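Baskets for the bread table - lined or bare?

erbridge_baker
November 30, 2019
I do a bread and pastry table at the Odatgate hall, and this year I want everything in baskets. I have three round ones and a plain gray cloth for the table. Last time I used trays and it looked like a cafeteria. Do you line the baskets or put the bread straight in? I glaze most of my small buns and I'm worried about crumbs and egg wash getting down in the weave.

Ayane Noguchi
Bare for anything braided, lined for anything glazed. I have a basket from Kaneko that went sticky in one season and never came clean. Gray cloth is a good choice. White shows every crumb.

My setup has a braided one in the basket and a small glazed one out on the cloth:

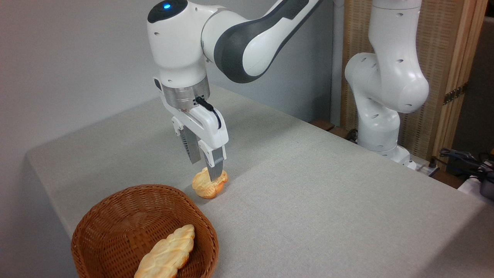
Braid in the wicker basket, glazed piece on the table.

I lay the braid at a slant so it leans on the inside wall. Flat on the bottom it disappears, especially a pale one.

grustden
I don't agree about bare. Crumbs go through the weave and then you're shaking out the tablecloth all afternoon. Parchment circle in the bottom, trimmed so it doesn't show. A pack of 600 sheets has lasted me years.

Ayane Noguchi
Parchment slides on mine. I'd sooner shake the cloth.

Léonie Gautier
Linen napkin, folded once. It doesn't slide. I also wouldn't put glazed pieces right on the tablecloth - the bottoms can leave a grease mark. A small plate fixes that.

erbridge_baker
Thanks. I'll try napkins in two and leave the braid basket bare. Are you all baking the braids the same morning?

grustden
Night before. 20 minutes uncovered on the rack isn't enough, let them cool all the way before they go in anything.

Comments

Tess: Napkins worked for me, but buy dark ones.
M. in Erbridge: What do you wash wicker with? Mine smells of butter.
kitchenmouse: Damp brush, a little dish soap, dry it outdoors.

Recent threads
Pale crust on braided loaves
Egg wash or milk?
Table cloths that don't slip
February bake sale sign-up (153 replies)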